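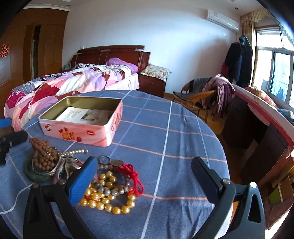 Sorting and Storing Your Jewellery: Questions We Hear a Lot

Where do I even start with a big tangled pile?
Put a cloth on the table first, any old tablecloth will do. Beads don't roll as far on fabric, and a dropped ring is much easier to find than it is on bare wood. Tip everything out, make yourself a cup of tea, and pull out the easy things before you touch a single knot: bangles, rings, coins, loose pendants. You'd be surprised how much smaller the job looks after that (and how many odd earrings appear!).

Can I keep pearls in the same tin as everything else?
You can, but please give them a soft pouch of their own. Pearls scratch easily, and a silver chain rubbing against them for a year or two will dull the shine. This goes for imitation pearls as well, as the coating can chip. Lay them flat if there's room, because hanging tends to stretch the thread.

What about wooden prayer beads?
Keep them dry and away from perfume and hand cream. A wipe with a soft dry cloth is plenty. We like to coil them in a shallow dish where they can be picked up every day, which is really the best thing for them. If the cord is looking thin, have it restrung before it goes.

Is it safe to wash a jade bangle?
Lukewarm water, a drop of mild dish soap and a soft cloth, then dry it well. Skip the ultrasonic cleaner unless a jeweller has looked at the bangle first. Store it lying flat, with nothing heavy on top.

How do I get a knot out of a fine chain?
Slowly! Lay it on the cloth, open the clasp and work at the middle of the knot with 2 sewing pins, loosening it outward. Please don't tug on the ends. Afterwards, do the clasp up again before you put it away, and it will be far less likely to tangle.

Are old biscuit and lolly tins any good for storage?
We're very fond of them. Line the bottom with felt, keep any papers or care booklets in a separate envelope, and pop in a little packet of silica gel if your bedroom gets damp over winter.

Which of your pouches should I order?
The Belo is the small one, for rings and a single chain. The Gelletti is longer and padded, with room for a full pearl strand. Both come in grey or cream, and orders of 50 or more for markets and gift shops get our wholesale price.

Do you restring necklaces?
We do, knotted between each bead if you'd like. November is our busiest month, so send things in early if they're meant as presents.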